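Unit 5: Writing the holiday rental listing
Instructor: Mi-kyung Geum

A listing has to answer what a guest asks before booking: how many it sleeps, how far to the shops, what is included. Put these first. History and views come later.

Compare the two Molska cottages in your packet. The first gives its nightly rate – 115, linen included – in the opening lines. The second leaves it until page 2.

Terms to know: changeover day, security deposit, shoulder season (April in our packet), minimum stay.

State walking times in minutes. "Close to the beach" is not a distance. 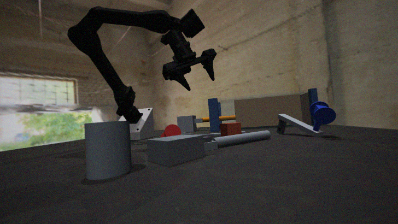 Rendered arm with open gripper, red cube and blue block

For next class: rewrite the Yokoyama listing in 14 lines or fewer. Bring a printed copy.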